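Plova Student Robotics Club Opens Desk Tidy Class to Outside Teams

Student project moves from gripper practice to a scored competition class; rules and recording format released with the entry form

The Plova Student Robotics Club has opened entries for Desk Tidy, a new competition class in which students teach a manipulation task by performing it themselves with a pair of hand-held grippers. The class grew out of a term project at the club and will be run for the first time as part of the Vass student meet in May.

In Desk Tidy, an operator works at a small table with everyday office items. The operator does not touch the items directly. All contact is made through the gripper fingers, and each gripper carries a marker cube whose printed patterns allow its position and orientation to be recovered from video. The recordings are then used by the team to train a control policy, which is submitted together with the data.

The first published task uses a keyboard, a pair of scissors and a desktop organizer. The operator must pick up the scissors, carry them across the table and release them in the lower section of the organizer. The keyboard stays on the table as an obstacle.
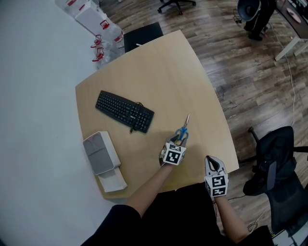 Desk Tidy practice: the left gripper at the scissor handles, the right gripper empty and free.

Scissors were selected after a trial of several office items. They are thin, they lie flat, and the two handle loops give the fingers more than one usable contact point. A grasp taken too far toward the tip of the blades tends to rotate under load. A grasp at the loops is more stable but leaves the blades extending well past the fingers, and the operator has to account for that length when turning toward the organizer.

Teams may use one gripper or both. In club practice, most operators have settled on one gripper for the grasp and keep the other ready to steady the organizer or shift the keyboard cable. The rules do not require the second gripper to make contact with anything, but it must remain in the operator's hand for the full recording.

Recording requirements

A valid demonstration is a single uninterrupted take of no more than 30 seconds. It begins with the scissors on the tabletop and ends when they are at rest in the lower section with both grippers clear of the organizer. Takes in which the scissors are dropped may be submitted, provided they are labeled as failures. Club members found these useful in training and asked that they be allowed.

Each team may submit up to 200 demonstrations. The keyboard may be placed at any angle, and the organizer may stand anywhere the operator can reach without leaving the seat. Teams are encouraged to vary both between takes. Work can be done in an ordinary room with other people and furniture present - no backdrop or screen is needed.

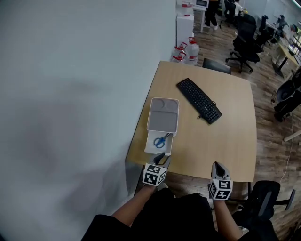
Scoring and equipment

Submitted policies will be run on the same robot arm at the Vass meet. Each policy is given 3 attempts, with the item layout changed before each one. Points are awarded separately for grasp, transport and release, so a policy that lifts the scissors and loses them on the way still receives the grasp score. Ties are decided by the smaller number of demonstrations.

The reference gripper is the Iltisik, a student design developed at the club. It uses 2 opposed fingers with dark inner pads, a gray body and a mount for the marker cube. Drawings and a parts list are included in the entry package. Teams may build their own version or modify the finger pads. The finger opening and the position of the cube must remain as drawn, otherwise recordings from different teams cannot be compared.

Data is accepted in the club's format only. A conversion script is supplied, along with a checker that reports missing marker detections and gaps in the camera timing. Files that do not pass the checker will be returned once for correction.
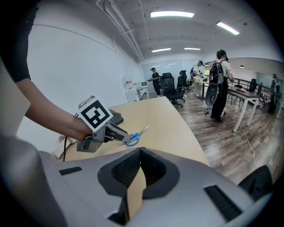 BILTAMURA, May - The student workshop at Biltamura has confirmed that it will enter Desk Tidy and will host a preparation day for teams that have not used hand-held grippers before. The session takes place on Saturday and follows the recording procedure used at Plova.

Participants will start with grasp practice away from the organizer, then move on to full takes. Cameras on the grippers record the fingers and the work area at close range, while a head-level camera records the table from the operator's side. Both views are required for a valid entry. 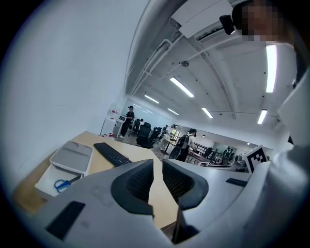 Time will also be set aside for marker calibration, which has been the most common source of rejected files in club trials. A cube that has shifted in its mount produces a constant offset in the recovered gripper position. The error is small enough to miss during recording and large enough to spoil a grasp when the policy is run. Teams are asked to record a calibration take at the start and end of every session and to keep both files.

Operators should wear plain sleeves that leave the wrist clear. Loose cuffs have covered the marker patterns in earlier takes, particularly when the forearm is turned inward to reach the far side of the table.

Places at the preparation day are limited by the number of Iltisik grippers available. Teams bringing their own may register without waiting for an allocation.

Entry package

The Desk Tidy package contains the class rules, Iltisik drawings, printable marker sheets, the conversion script and the checker. It can be requested from the Plova Student Robotics Club through the entry form. Questions on the preparation day should be sent to the Biltamura workshop; questions on scoring and robot access go to the organizers of the Vass meet.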